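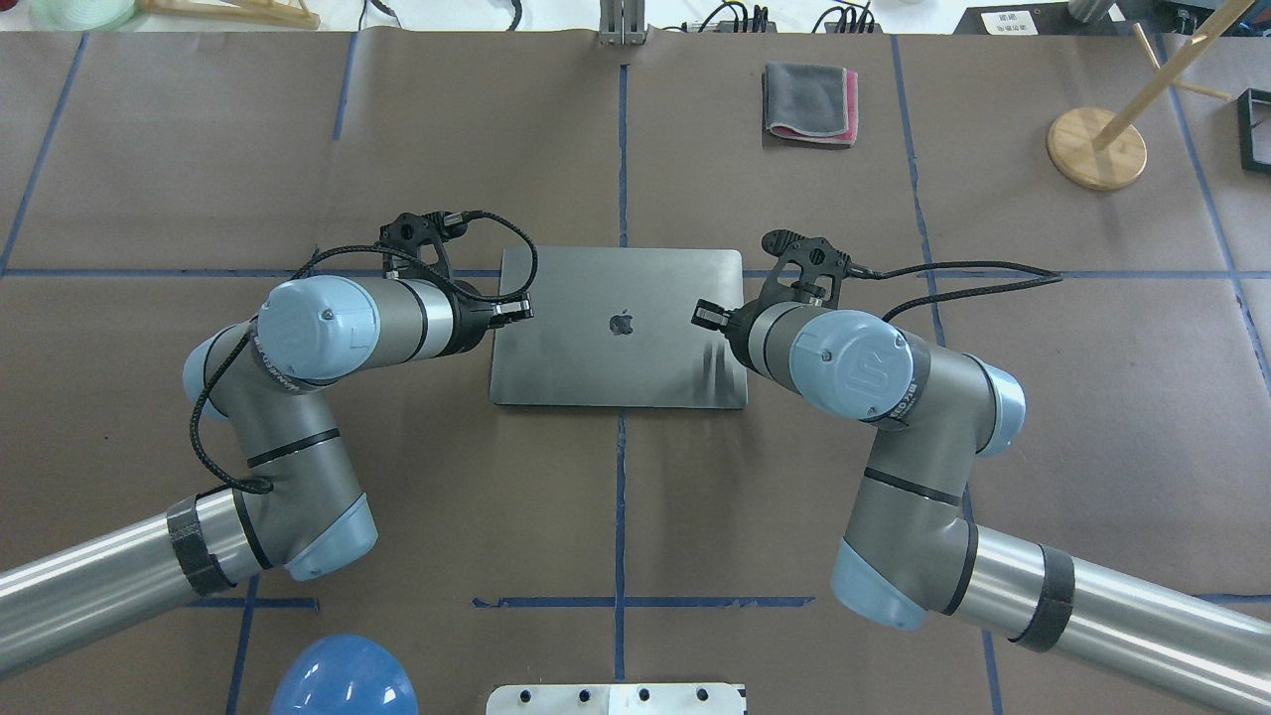

Célula de dos brazos Wurnix sobre la mesa de ensayo, con un portátil cerrado entre las dos pinzas.

Wurnix Dúo, célula de mesa con dos brazos
Distribuidor: Dindstead
Ficha revisada el 11/1/25
Texto: Zhenhua Hao, departamento de aplicaciones

Muchos clientes nos escriben con la misma pregunta: ¿puede ya una máquina recoger la mesa, abrir un ordenador, doblar un trapo? Nuestra respuesta es que algunas cosas sí, despacio, y otras todavía no. En esta página intentamos explicar qué puede esperar usted de la Wurnix Dúo si la compra hoy, y en qué trabajos le recomendamos esperar.

Para qué sirve
La célula está pensada para tareas de mesa con las dos manos. Un brazo sujeta y el otro mueve, o los dos trabajan al mismo tiempo sobre un objeto. Los talleres la usan para preparar pedidos pequeños y para pruebas de equipos devueltos. También tenemos clientes que estudian las tareas de la casa: vajilla, ropa, cosas del escritorio.

El portátil es una tarea que usamos mucho en las demostraciones. Para una persona es un gesto sin importancia. Para dos pinzas es difícil, porque la tapa es lisa, el borde es fino y la fuerza tiene que ir hacia arriba sin que la base se levante de la mesa. Si la pinza entra demasiado baja, empuja el ordenador entero. Si entra demasiado alta, resbala.
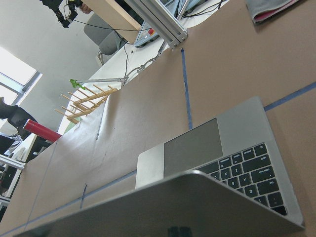 Mi compañera Lanying Xia ha preparado los programas de bisagra, que vienen incluidos con la célula. Sirven para tapas de portátil, cajas con bisagra y estuches rígidos. En nuestra última serie hicimos 292 aperturas seguidas con el mismo modelo de ordenador y el resultado fue bueno. Con un modelo distinto hay que enseñar otra vez el punto de contacto, y esto necesita casi 2 horas de un técnico con experiencia.

Lo que hace bien
Abrir y cerrar tapas de un modelo conocido.
Colocar objetos rígidos en una posición marcada.
Pasar una pieza de una pinza a la otra.

Lo que hace con ayuda
Doblar paños pequeños. El primer pliegue sale bien, el segundo depende mucho de la tela.
Poner platos en un escurridor. Recomendamos los dedos de goma Boström, que se piden aparte.

Lo que todavía no hace
Recoger una mesa desordenada que no ha visto antes.
Manejar cables sueltos.
Trabajar al ritmo de una persona. Quien necesita velocidad debe mirar otra solución, y se lo diremos también por teléfono.

Preparación de la mesa
Aconsejamos cubrir la superficie con papel kraft y marcar una cuadrícula con cinta azul. Es barato, se cambia rápido y el operador puede volver a poner cada objeto en su sitio entre una prueba y la siguiente.

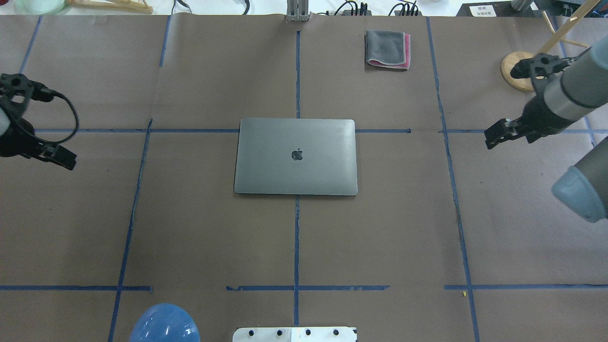 Portátil cerrado sobre la cuadrícula de cinta azul, en el centro de la mesa.

Suministro
Dos brazos con pinza paralela, mando de control, programas de bisagra y de colocación, manual en español e inglés.
Garantía de 3 años para los brazos. Los dedos de las pinzas son material de desgaste y no están incluidos.
Plazo de entrega: pedidos confirmados antes de febrero, en el mismo trimestre.

Alquiler para ensayo
Si usted no está seguro, puede alquilar la célula antes de comprarla. El precio es de 600 euros por jornada, con un técnico nuestro presente. Puede traer sus propios objetos y le pedimos que nos mande antes las medidas y el peso. Las reservas las lleva Rattana Noiphan, en la oficina comercial de Dindstead.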